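Tunard Records Guide
Section 3: Adding Papers to a Lever-Arch Binder

Open the binder flat on a clear table and rest both hands on the left cover to keep it down. 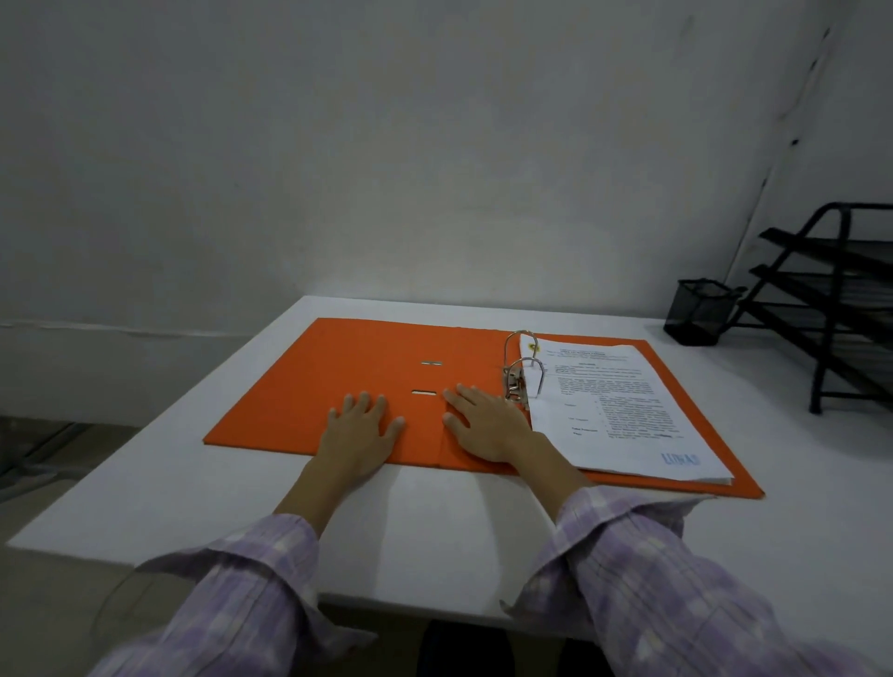

3.1 Inserting the sheets

1. Raise the lever until both rings stand open.
2. Square the new sheets and punch two holes along the left margin.
3. Place the sheets over the rings, most recent on top, with the text facing up.
4. Lower the lever fully and check that the rings meet.

Note: Sheets with torn holes should be repaired before filing – reinforcement rings are kept with the Fondura supplies.

Caution: Keep fingers away from the rings when lowering the lever.

3.2 Before returning the binder

Turn through the top 11 sheets by hand. If any sheet catches, reopen the rings and repeat step 3.

Revised 9/9/22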